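Household Records: Keeping Bank and Loan Papers in Order

Sort bank papers by account before sorting by date. A checking statement, a card statement and a loan statement from the same month belong in separate folders, even when one bank issues all three.

Label each folder with the lender's name and the last four digits of the account. "Trascombe 3658" is enough. Full account numbers should stay off the tab.

Keep the signed loan agreement for as long as the loan is open, along with any letter that changes the rate or the payment date. File the payoff letter in front of the agreement and leave both in place. Routine monthly statements can be shredded after the annual summary arrives and the totals match.

When a lender changes hands or replaces its management, print a current balance that week and write the date on it in ink: Thu 9 May, for instance. Check that automatic payments still go to the right place. After Pellegrini moved its home loans to Nekinow, our first two payments posted under the old number and had to be traced. 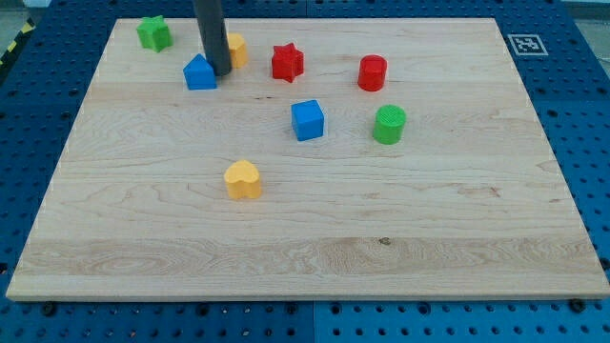 Paper clips leave rust marks on agreements stored in a damp closet. Use plastic corner holders, or staple once at the top left. Sort on a flat surface large enough to keep one pile per account visible at the same time. A pale maple-colored board like this one laid over the workbench will do. Check the edges for splinters before sliding thin receipts across it.

Thermal receipts fade. Copy deposit slips within 3 months and file the copy with the statement.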